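Household Goods and Materials, Unit 4
Notes by Elvira Ñahui

In this unit we study how plastic becomes thread, and how thread becomes a thing we use at home. Please read these notes before the class and bring your notebook.

1. Fiber and filament
A fiber can be short, like cotton, or it can be very long. The very long one is called a filament. Nylon and polyester are usually made as filament. The melted plastic is pushed through small holes, and then it cools in the air and is pulled. The pulling makes it stronger.

2. Knitted net
A net can be knotted, as for fishing, or knitted by machine. The knitted net stretches more in one direction than in the other. Students often forget this in the test, so please mark it.
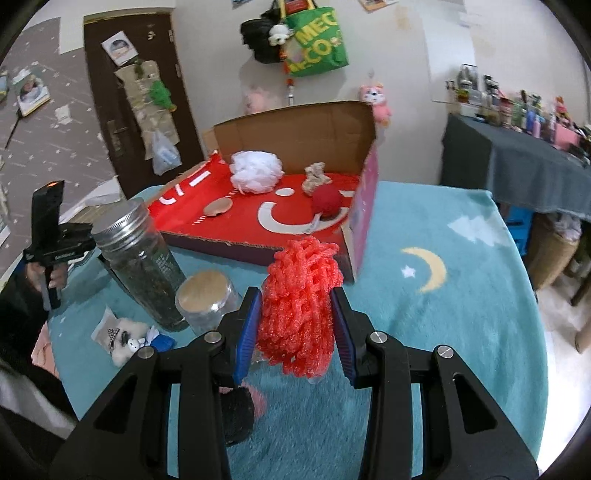 3. Water and drying
Nylon takes in a little water. Polyester takes in almost nothing, and for this reason it dries faster. An open net also lets the air pass, but when it is gathered tightly the inside layers dry slowly.

Homework: cut 6 strips of any fabric you have at home, each 100 mm long. Pull every strip by hand, first along and then across, and write down what you feel. Sheet 2607 has the table for your answers.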